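Spoons, sporks and the drawer that wouldn't close

24 September 2023

So the takeout drawer finally jammed. I'd been forcing it since June, doing that little hip-check thing where you shove it shut and walk away fast before it pops open again, and on Friday night something got wedged against the top of the frame and it stuck halfway. Dinner was on the stove, the bottle opener was in there, and I could get exactly three fingers through the gap. I ended up fishing around with a butter knife until whatever it was slid loose.

You probably have this drawer too. Ours is the one under the microwave, the shallow one that was supposed to be for dish towels when we moved in. I put towels in it for maybe a week. Then somebody dropped in a handful of soy sauce packets, and after that it was open season.

My goal for the weekend was one drawer. I always announce that I'm going to do the whole kitchen and then I get everything out, lose steam by lunch and have to cook around piles. One drawer felt like something I could finish with a podcast and a pot of coffee!

Getting it all out

I pulled the whole thing off its runners (it comes off if you lift the front and wiggle) and carried it over to the round table, because the counter had Saturday's dishes on it. The light is better there anyway. I left the tablecloth on, the woven one with the stripes, which in hindsight meant I had to shake crumbs off the back steps later. I love that tablecloth though. The bands are cream and a pale grayish blue with little rows of colored dashes, and it hides almost everything short of beet juice.

Then I sat down and started sorting. Sauce packets first, because they're the worst. A couple had gone puffy and I didn't want to find out why. Those went straight in the trash, along with all the mustard, because we own a real jar of mustard and it's a much better mustard. I kept the hot sauce. I'll always keep the hot sauce.

Then napkins. We had a truly silly stack of napkins, so I put the clean ones in a bag for the car, which is where I need a napkin and never have one. Menus went in the recycling. One of them was from Rostitz, the dumpling place by the train station, and I got a little sad over it – they closed last winter and I still think about the ones with chives.

Under the menus was the real find: a lid. Just a lid, for the small Hovier saucepan, which I've been covering with a dinner plate for I don't know how long. How it got flat in the bottom of that drawer I couldn't tell you. My aunt Roswitha Hubmann gave us that pan as a housewarming present and has asked me twice whether we like it, so now I can say yes and mean it a bit more.

What I did about the wrapped sets

You know the ones, the fork and knife and napkin sealed up in a plastic sleeve with a tiny salt and a tiny pepper. I used to be precious about these. I thought I'd take them on picnics. In practice when we go on a picnic I grab regular forks from the regular drawer, and the sealed sets just breed in the dark.

I kept seven. That's one for each of us plus the neighbors when we do the lake, and they fit in a zipper bag on the shelf with the cooler. The rest went in a box for the break room at work, where plastic forks disappear by Tuesday no matter how many you bring in. I felt pretty good about that.

Clestau, the noodle shop we order from most, has a checkbox on the order page for no utensils. I've lived here for years and only noticed it last month. I check it every single time now. If you take one thing from this post, go look for that checkbox, because I'm convinced most places have it and put it somewhere dumb.

The loose ones

The loose pieces took me the longest, which makes no sense when you think about how small they are. They're not wrapped, so I wasn't going to give them away, and throwing out a perfectly decent spoon makes me feel like my grandmother is watching. She washed foil. She washed it and dried it on the window sill and folded it in quarters.

So I went through the loose things one by one. Anything cracked or chewed-looking went out. Flimsy white forks with the tines bent went out. Sporks went out, all of them, I have never once been happy to be holding a spork.

The clear spoons stayed. They're the sturdier kind, that see-through plastic with a gray tint, and they came from the dessert table at a birthday party. They wash fine by hand. I use them for yogurt in lunches because I don't mind if one doesn't come home. There's one black one in with them that doesn't match anything and I kept that too, mostly because it's nice and shiny and has a good deep bowl for soup.

Chopsticks were harder. We have good ones, a set in the flatware drawer, and we use them a lot. The throwaway wooden kind are handy for other stuff, though: poking drain holes in seedling pots, getting the last of the jam out of a jar, stirring paint. I decided a few could stay if they were straight and didn't have splinters. The singles with no partner got the same treatment, because a seedling pot doesn't need a pair.

By that point I was down to the last little bunch on the tablecloth, and I spent longer than I'd like to admit moving spoons from one side to the other and back again.

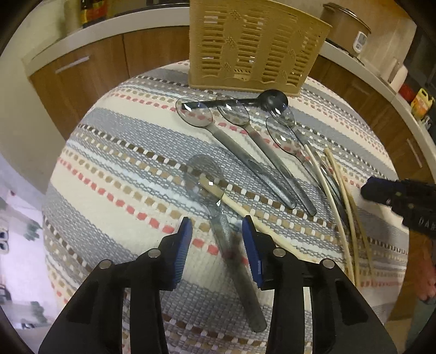

Putting the drawer back together

I wiped the inside out with warm water and dish soap. Something had leaked in the back left corner and set like varnish, and it took a soak with a wet rag on it and then an old gift card as a scraper. I let it dry while I had lunch. Please let yours dry, I skipped that once with the spice drawer and the liner curled up like a potato chip.

For dividers I'd been all set to order the fancy bamboo ones from Sutter. They're lovely, they expand, they were in my cart. Then I measured and the drawer is too shallow for them, so I closed the tab and went looking in the closet. I ended up with the bottom half of a shoe box cut down to height, plus a plastic tray that used to hold seed packets. Total cost zero. It looks a little homemade, but it's inside a drawer and I'm the one who opens it.

Spoons and chopsticks lie in the long side, hot sauce in the tray, bottle opener right at the front where I can grab it. Matches behind that. The tape measure has moved in as well, because it didn't have a home and there was room. I know, I know. That's how it starts.

The dish towels did not make it back in. They're happy on the shelf by the stove and I've stopped pretending otherwise.

Next up is the cabinet over the fridge, where I'm fairly sure there's a waffle iron. If anybody has a smart way to store one with a cord that won't stay wound, leave me a comment – I've tried rubber bands and they just get brittle and snap off behind the bowls.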